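Folding T-shirts so they stay flat in the drawer

Category: Home & Household > Laundry and Closets
Last updated Monday, 8:40 pm
Posted by Luana Guerra, October 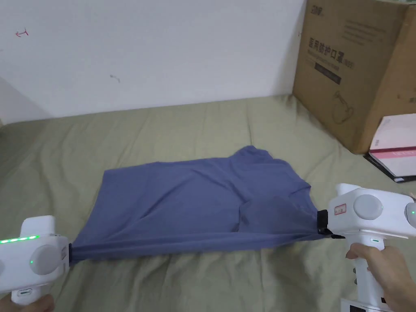

I have a drawer problem. My T-shirts go in folded and by the middle of the week they look like I slept in them. I don't have a table big enough, so all my folding gets done on the bed, on top of whatever sheet is on it. I start by pulling the bottom hem out straight, like on the blue one, and work up from there. The hem comes out fine, but the middle stays bunched and I get a fold running across the front that I then fold right into the shirt. Is there a better order to do this in? The drawer is a Foltard, the narrow one, and it holds 20 shirts if I'm careful.

---
wkirui
Start at the shoulders. If you pull the hem first, all the slack goes up toward the neck, and you can see the neckline sticking up on yours. Lay the shoulders down, smooth toward the hem with your palm, then do the sides.

---
dryer_door
Disagree with the above. Hem first is fine. You just have to give it a shake before it goes down. I hold it by the hem, snap it once, and let the top fall away from me. Most of the wrinkles are gone before I touch it again.

---
wkirui
That works on a table. On a bed the cloth sticks to the sheet and lands how it wants to.

---
Luana Guerra
I tried the snap just now with three shirts. Two landed okay and one landed on its own sleeve. The sheet is cotton and it does grab.

---
pegbasket
Put something smooth under it. I use an Ivik folding board, but a big piece of cardboard does the same job. Mattress is too soft to press against whatever order you go in.

---
dryer_door
You don't need a board to fold T-shirts.

---
pegbasket
I didn't say need. I have bad wrists and it saves me going over each shirt twice.

---
marlow_ct
How full is the drawer? 20 in a narrow Foltard sounds like too many. Mine started creasing once I got over 15 or so. I moved the ones I don't wear to an Unusen box under the bed and the rest stopped coming out wrinkled. Same folding as before.

---
Luana Guerra
It's full to the top. I have to push down to close it.

---
wkirui
Then that's most of it. Still do the shoulders first.

---
marlow_ct
Also try standing them on edge, front to back. You can pull one out without dragging the one under it.

---
dryer_door
Standing them up only works if the drawer is full enough to hold them. Half empty, they flop over.

---
Luana Guerra
I took six out and put the rest in on edge, shoulders first, on the back of an old poster. Looks better tonight. I'll check again at the end of the week and post.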